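Jernever 双臂套件试用评估 进度报告（第二期，5月）

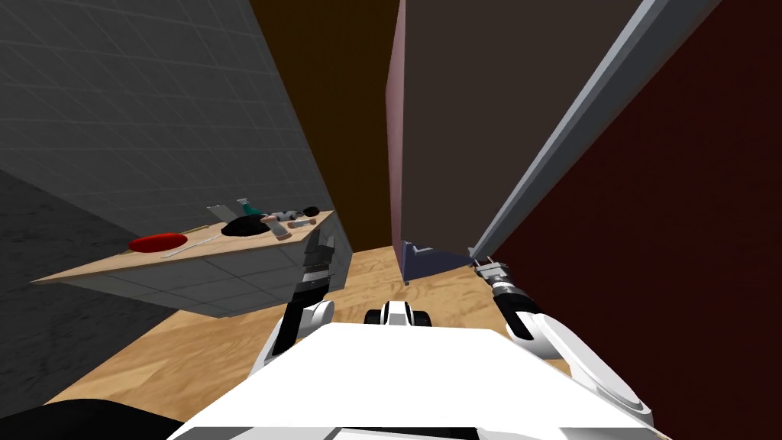 图1 仿真厨房场景，左臂靠近台面，右臂伸向柜门一侧。

报给：设备采购与项目管理组
范围：Jernever 双臂操作套件（含仿真包），对照方案 Fekon 单臂套件
状态：仿真部分基本按计划，真机部分晚了，原因见第四节

一、先说结论

建议继续试用，暂不下正式订单。仿真包能用，文档一般，售后回复速度比上期好。双臂协同这块是我们最想买的能力，目前只能说看到了苗头，数据还不够下判断。第三期报告之前请不要和供应商谈数量折扣，谈了后面不好改口。

预算没超。有一笔从“差旅”挪到“算力”的调整，附在财务表里，麻烦尽快批，算力那边月底要结。

二、本期做了什么

1. 仿真包装机、跑通。官方写的是半天，我们用了3天。主要卡在驱动版本，供应商给的安装脚本默认装旧版，装完渲染窗口直接黑屏。改成手动装后正常。安装步骤已经重写一份内部版，放共享盘“试用/安装”目录，后面的人照这个来，别再看官方那份。

2. 厨房场景任务集。套件自带的场景够用，台面上的器具种类也还行，盘子、碗、瓶子、带柄的厨具都有。任务分两类：台面取放，柜门开合。本期一共跑了155个回合，其中完整结束并且日志可用的115个。其余的多数是日志写一半断掉，不能算失败也不能算成功，统一剔除，没有补跑。

3. 视角设置。默认的机身视角倾斜很厉害，刚开始看回放头晕，操作员抱怨过。可以在配置里改，但改完之后和已有的回合就对不上了，所以本期全部保持默认。下期要不要换，需要管理组给个意见。

4. 遥操作手柄试用。Gowda 提供的转接模块，借用性质，月底归还。手感可以，延迟在仿真里不明显，真机未测。

三、初步看法

取放类比预想的好。盘子这种扁平件抓取姿态要调，默认参数会让夹爪下得太低，调过一轮后稳定不少。瓶子、杯子没什么特别的问题。台面靠近端物体一多就容易碰倒旁边的，这个是路径规划的老毛病，Fekon 那套也一样，不能只怪 Jernever。

开门类差一些。柜门又高又大，从低处去够的时候手臂经常走到关节限位附近，然后就停在那里等超时。供应商的说法是下个版本会放宽限位策略，没给日期。我们自己试了先挪底座再伸臂，有改善，但是任务时间变长，按现有评分表反而扣分。评分表要改，见第六节。

双臂同时动作：目前脚本里左右臂基本是各干各的，真正需要配合的任务（一只手开门，另一只手往里放东西）只跑了很少几回，结论先不写。

和 Fekon 的对比，简单说：
Fekon 安装快，文档清楚，界面也顺手。
Fekon 没有双臂，柜门类任务只能拆成两段做。
Jernever 接口开放程度高，能拿到关节级数据，对我们后面做训练有用。
Jernever 的错误提示太差，很多时候只报一个代码，手册里查不到。
价格两家还在报，口径不一致，Fekon 含一年维护，Jernever 不含，等统一口径之后再列表。

四、延误和问题

真机到货推迟。原计划4月底进场，现在供应商答复是5月下旬发货。理由是夹爪部件换批次。已经书面要求对方给出确切时间，还没收到回函。影响：真机对照实验顺延到下一期，仿真到真机的差距这项指标本期为空。

授权问题。试用授权是按机器绑定的，换显卡之后授权失效，停了一天半。供应商远程解了，但是同样的事情以后肯定还会发生，正式合同里必须改成浮动授权。这一条请采购记一下，很重要。

日志断写。前面说的剔除回合大多由这个引起。怀疑和磁盘缓存有关，还没有定位到。临时办法是每50个回合重启一次仿真进程，笨是笨了点，用上之后断写少了。工单已提，状态“处理中”。

人手。本期有一位操作员中途调去 Imow 项目，柜门类任务因此少跑了一批。下期如果还是这个配置，真机到了也排不开，请提前考虑。

五、经费使用

本期支出主要三块：试用授权费、算力租用、场地改造（电源和地面固定）。前两项按计划，场地改造略低于预算，余额留到真机进场时买围栏。
Gowda 的模块不收费，只付了来回运费。
Imow 项目借用过我们的工作站，费用分摊还没有算，算好后单独报，不并入本表。

六、需要管理组定的事

（1）默认视角是否保留。我们倾向保留到本轮结束，下一轮一起换。
（2）评分表里“任务用时”的权重，建议下调，把“碰撞次数”单独列出来。现在的权重会鼓励硬够，真机上这么干容易伤设备。
（3）真机如果5月底还不到，是否启动备选方案，也就是先租 Fekon 单臂做一部分对照。租期和费用已经询过，报价单在附件。
（4）操作员补充，至少一名，最好有遥操作经验，没有也行，培训两天能上手。

七、下期计划

仿真部分：补齐柜门类回合；双臂配合任务单独成组，脚本重写；夹爪参数整理成一份表，标明哪些是默认哪些是我们改的。
真机部分：到货验收，标定，先跑台面取放，不急着上柜门。
文档部分：错误代码对照表，边用边记，目前已有一页多，欢迎其他组补充。
商务部分：拿到两家同口径报价；浮动授权条款的书面答复；维护响应时间要写进合同，口头的不算。

八、风险备注

供应商版本更新比较频繁，本期内就推了两次，第二次更新改了动作接口的字段名，旧脚本全部报错，花了一个下午改回来。已经锁定版本，下期结束前不再升级，除非限位策略的那个更新出来。如果升级，前后数据要分开统计，不能混在一张图里。

另外上期报告里“接触力数据可导出”一句写得不准确，应为“仿真中可导出，真机待确认”，在此更正，请以本期位准。

附件：财务表、询价单、剔除回合清单、内部安装说明（共享盘同名目录）

项目组 5月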